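Why does a colander have holes?

Look in most kitchens and you will find a bowl that seems to be no good at being a bowl. Pour water into it and the water runs straight out again. This bowl is called a colander, and letting the water out is its job.

The word comes from an old Latin word that means to strain. Straining is separating something solid, like pasta or peas, from something liquid, like water. People have been doing it for more than 2000 years. The Romans had strainers made of bronze, and some of them had holes punched in pretty patterns. Potters made strainers from clay too, pushing the holes through before the clay was baked hard.

How does it work?

Gravity pulls everything downwards. When you tip a pan of peas and water into a colander, gravity pulls on the peas and on the water in the same way. The water can change its shape, so it slips through the holes. A pea can't change its shape very much, and it is bigger than the hole, so it stays where it is.

The size of the holes matters. If they are too big, the food falls through. If they are very small, water has trouble getting out. This happens because water sticks to itself a little and can form a sort of skin across a tiny hole. You may have seen this on a tea strainer, when drops hang in the mesh until you give it a tap.

Colander or sieve?

A sieve has a fine mesh, usually made of wire, and it is used for small or powdery things such as flour. A colander has larger holes and is used for bigger things, such as potatoes, pasta and fruit. Many colanders also have feet or a rim at the bottom, to hold them up out of the water in the sink.

Washing fruit is one of the easiest jobs to do with a colander. You put the fruit in, run cold water over it and turn it gently with your hand. The dirty water goes away down the plughole and the fruit does not sit in it. Strawberries should be washed just before you eat them, as they go soft quickly once they are wet. Peaches are tougher, but they bruise if they are dropped.

You can practise with toy fruit first. A play kitchen set can be laid out on any table, with a bowl for the fruit, a plate, and the colander in the middle where it is easy to reach.

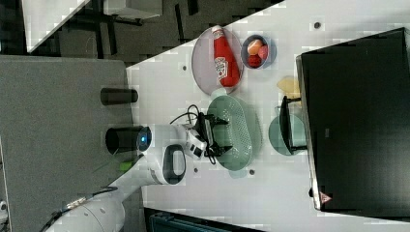
Now try a test of your own. You will need a colander, a large bowl, a jug with 800 millilitres of cold water, and a handful each of dried pasta, dried rice and dried peas.

1. Stand the colander inside the large bowl.
2. Put the pasta in the colander and pour some of the water over it. Did any pasta get through?
3. Empty the colander and the bowl, then do the same with the rice.
4. Do it again with the peas.

Write down what stayed in and what fell through. The rice may surprise you – a grain is long but thin, so it can lie across a hole or drop through it end first. Give the colander a shake and see if that makes a difference.

Never drain a hot pan by yourself. Boiling water and steam can burn you badly, so that is a job for a grown-up.

Words to know

Mesh: threads or wires crossed over each other with small gaps between.
Solid: something that keeps its own shape.
Liquid: something that flows and takes the shape of whatever it is in.

Written by Wilfredo Lacson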